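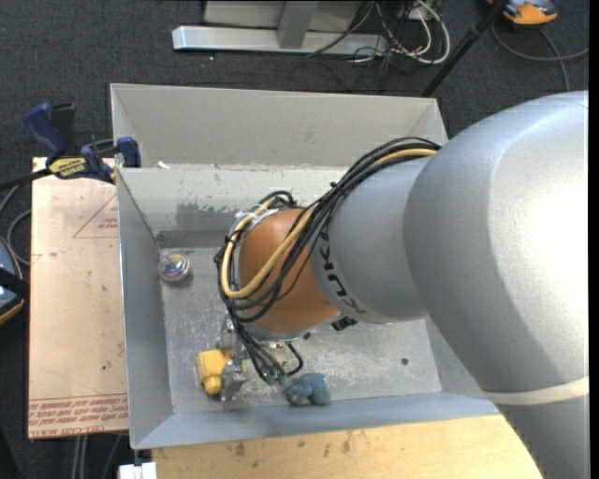 Is a plain metal bin a good way to store small toys?
It works well for mixed, small things that get used every day, as long as you can live with the noise and the weight. For sets with many parts that have to stay together, a box with a lid is the better buy.

I bought the Norari open bin, large size, for the corner of our family room where everything ends up. We had been using a fabric cube that sagged after a year and finally lost a handle. The Norari cost $52 at the Serkham store, and delivery would have been another $10, so I carried it out to the car myself. It comes in one piece with nothing to assemble.

What it does well

The sides are tall and they stay straight. The fabric cube folded in whenever somebody leaned on it, and half of what was inside went under the couch. With a stiff wall all the way around, things that get thrown in stay in. The open rectangular top is wide enough for an adult to reach in with both arms, and there is no lid to lose or pinch fingers in.

Cleaning is easy. I tip it out on Thursday evening, wipe the inside with a damp cloth and a drop of dish soap, and dry it with a towel. Marker came off with rubbing alcohol. A juice spill that would have finished the old cube took a minute.

What it does not do well

It is loud. A hard plastic toy dropped from standing height can be heard upstairs. I cut a piece of leftover carpet to fit the bottom and that took care of most of it, but you do then have to lift the carpet out to clean.

It is also heavy for a toy bin. My youngest can't move it, and I don't drag it over the wood floor without a blanket under it. On carpet it slides a little and leaves no marks so far.

Small things sink to the bottom and into the corners. We keep beads and other tiny pieces in a clear container with a lid, and that goes in the bin with everything else. Without something like that you will be digging.

Compared with the others

The Cledden bin is lighter and cheaper, but the one I tried in the store flexed when I pressed on the side. The Ní Chonaill chest looks much nicer and has a slow-closing lid. It costs $281, and I didn't want a lid anyway.

I would buy the Norari again for a playroom or a garage. For a bedroom above someone who naps, I would look at fabric or wicker first.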